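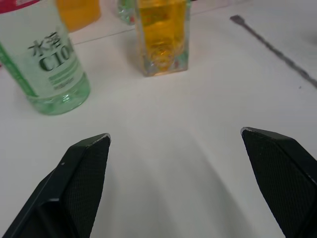 Two black gripper fingers, open over a white tabletop.

2018-11-17

I've been meaning to write about neutrinos ever since I came home from the evening lecture at the Flateck Institute, and of course I let the notes sit under a pile of mail until I could barely read them (my handwriting is a disgrace, it always has been). The talk was on how these tiny particles change from one type to another as they travel, and I went in thinking I knew the story pretty well. I didn't! I knew the headline, the way you know the plot of a book you've only heard friends discuss.

What I'd never really taken in is that each of the three types is a mixture. A neutrino made as one "flavor" is a blend of three different mass states, and those drift in and out of step with each other along the way, so by the time it reaches a detector it may well show up as another flavor. The speaker used two guitar strings tuned a hair apart, with that slow wobble you get when you pluck them together, and I've been humming at my kettle ever since.

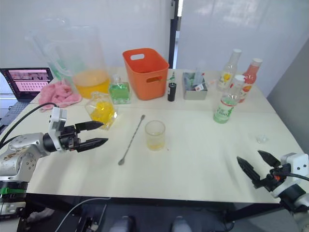

The part that kept me awake on the train back to Orkora was what the wobble tells you about mass. You can work out the differences between the squares of the masses, but you can't get the masses themselves that way. I had to read that line in my notes several times over. It's a bit like knowing how far apart the rungs of a ladder are and having no idea how high off the ground the ladder hangs.

So I've gone back to the books. I'm on chapter 6 of my old quantum mechanics text, the one with the coffee ring, and I give it 20 minutes before breakfast, which on a good day turns into 70 and a cold piece of toast. The algebra for two flavors is quite friendly once you've drawn the little rotated axes. Three flavors is another matter, and I've filled 9 pages with sines and cosines that don't agree with each other yet.

The next lecture in the series is in January, on dark matter, and I've already put my name down for a seat near the front.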